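4.3 Replaying a shelf pick in the Venlow simulator

Do this before you touch planner settings. Takes one terminal and the viewer.

1. Start the sim server. Wait for "ready" in the log — not just the window opening.

2. Load the kitchen world, then the arm model. Wrong order = arm spawns at the origin, inside the floor.

3. Set the seed to 13. Any other seed and your poses wont match the ones in this guide.

4. Open Planner > Limits. Max iterations 200. Leave joint velocity alone for now.

5. Turn on Shelf Collision. Glass shelves are off by default in older Bisht configs, so check the box even if you think it's on.

6. Pick the target object from the tree. Click the object, not its parent group.

7. Hit Plan. Then Step, one waypoint at a time, until you reach pre-grasp.

Note: if Plan returns error 59, the start state is in collision. Back the arm off the door and replan.

Caution: don't press Run All with the door joint unlocked. The solver will happily push the door through the side panel and you lose the session.

8. At pre-grasp, stop and check the view. Gripper should be beside the target, clear of anything standing behind it.

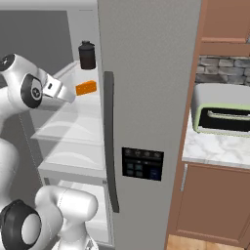
Fig. 2. Gripper next to the cheese, upper shelf, bottle behind.

9. Gripper tip touching the shelf? Raise the approach offset and go back to step 7.

10. Save the trajectory under a new name. Overwriting the defualt breaks section 4.4.

Questions on the collision meshes — Kalliopi Kolev, Sondelberg tools channel.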